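Bench notebook, Tretside workshop
March, started 8:50

Second round on the furniture for the Tretside rooms. The first round was the bed frames and those are done. Left to do: the nightstands, the round-shelf unit, and whatever we decide about the phones.

Nightstands first. The complaint sheet says "drawer sticks" for most of them and nothing more. Pulled the drawer on the first one and it did not stick at all until the last part of the travel, then it dragged. Took it out, wiped the rails, put it back. Same drag in the same spot. So it is not dirt, or not only dirt. Checked the drawer box for square and it was out by 2 mm corner to corner. The rail screws on one side had been driven in at a slant at some point and the rail was sitting proud of the wood.

Backed the screws out, plugged the holes with hardwood slivers and glue, let it sit through coffee, drilled new pilots with the small bit. Set the rail with the Bowen jig. The jig is made for thicker sides than these have, so I packed it with a strip of card. If anyone uses it after me, the card is taped inside the lid. Leave it there until the nightstands are finished.

10:40. Drawer back in. Runs clean to the stop. Put a load of 639 g in it (the can of screws, weighed because I wanted to use the same load on all of them) and ran it in and out 50 times by hand. No drag. Small tick at the end of travel, which I think is the stop tab and not the rail. Leaving it.

Note on the legs. They splay, so the stand has to be flat on the floor before the drawer is adjusted. If one foot is up, the case twists a little and the drawer picks it up. Lost some time on this with the second stand. Adjusted the rail, moved the stand over to the wall, and the drawer was wrong again. Do it where it is going to stand, with the phone on it if there is a phone.

Phones. The front office wants them kept. They are corded desk phones and they take up a good part of the top, which is not big to begin with. I tried the phone turned sideways, and then pushed back. Pushed back is better for putting a glass down, but the coiled cord ends up over the side where the drawer opens. It can catch when the drawer is shut. Options:

– a hook under the top to take up the slack
– a shorter cord
– drawer on the other side, which would mean remaking the case, so no

Going to try the hook. Flirnov has small brass ones and there is a bag of them in the parts cabinet, second shelf.

13:15. Round-shelf unit. Curved shelf, upright posts, panel behind. Came back because the shelf had a wobble. Posts are tight. Panel is tight. The shelf itself had let go of its glue along the back edge, maybe half the length. Could slide a feeler gauge in and feel it stop where the glue was still holding.

Did not want to pull the whole joint apart for that. Worked thin glue in with a syringe and flexed the shelf up and down until it started coming out along the edge, then clamped it. Curved front means the clamps want to walk. Cut two cauls from scrap with the same curve on the inside face, lined them with masking tape, and after that they stayed put. The cauls are on the peg by the saw with the shelf's number written on them.

Finish on the rounded front edge is worn paler than the top. Could be tinted back. My view is that it looks fine and the tint would show more than the wear does. Asked Elis, who agreed, so it stays.

Finish notes, for the file. The Grumik oil goes darker on the nightstands than on the oak-colored pieces, one coat each, same rag, same day. On the nightstands it wants wiping off sooner. On the lighter wood I could leave it a good while longer and it did not go sticky. Do not use it on the drawer sides, it transfers to whatever is kept in there. Wax only for the drawer sides, and not much.

Tally on cost so far: the parts budget was 2,000 for the whole job and we are well inside it, mostly because the rails can be reset and do not need replacing. If more than a couple of them turn out to be bent, that changes.

15:30. 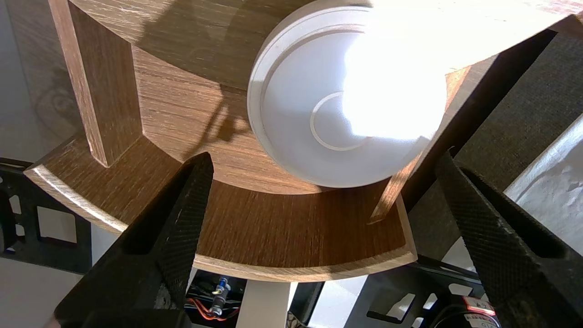
Curved shelf and posts in the first one, nightstand with the drawer pulled open in the second.
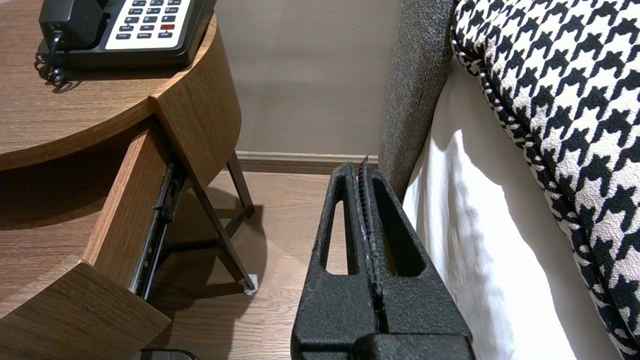
Elis Wogan read this through before going home and disagrees about the hook. The view there is that a hook under the top will get knocked off by the first person who reaches for the drawer in the dark, and that a shorter cord costs next to nothing and leaves the wood alone. Also that the tick at the end of travel should not be left, as it was the same tick on the bed drawers last year and those came back with the stop tabs snapped. Wants one stand opened up again tomorrow and the tab looked at before the rest are done.

Fine by me. Will hold the other nightstands until the tab has been checked, and order one short cord to try against the hook.

To do:
– tab on the first nightstand
– short cord, one
– clamps off the round shelf, not before noon
– more hardwood slivers, the jar is nearly out
– put the syringe in to soak (did not do this today and the tip has set, need a new tip)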